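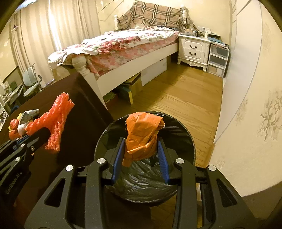
Good morning, and thank you to Saadet Baysal for giving me the slot before coffee. My question today is simple: can a machine tidy a bedroom yet? My short answer is no, but it can do some parts of the work, and I want to be exact about which parts. Take one crumpled wrapper over a bin. Two finger pads press it from the left and the right, and there is a loose strip hanging from it. A wrapper has no fixed shape, so the grip has to be planned again each time. The foam fruit net is worse, in my opinion. It is a mesh with frayed ends, and I don't know where its "middle" is. Do you?

(Wait for answers. If nobody speaks, go on.)

At Mudside we wrote down 3,212 attempts at small chores between August and now. Please do not copy this number without the next sentence. Most of these were easy objects on a clear table, like cups and boxes.

Then we made a harder list of 200 objects, all soft or thin. Mawar Yeoh chose them, and she was not kind to us. Here the Favinitz planner needed up to 3 tries for one piece of plastic film.

(Drink water. Slow down, I speak too fast in this part.)

What about the shop floor? At Başaran the parts arrive in trays, always the same way up. This is a big help, and a bedroom does not give it to you. So I would trust a machine with the trays today. For the bedroom, I would trust it to carry rubbish to the bin if a person stays near.

Next: Prulell results, then questions. Skip the cost table if less than five minutes are left.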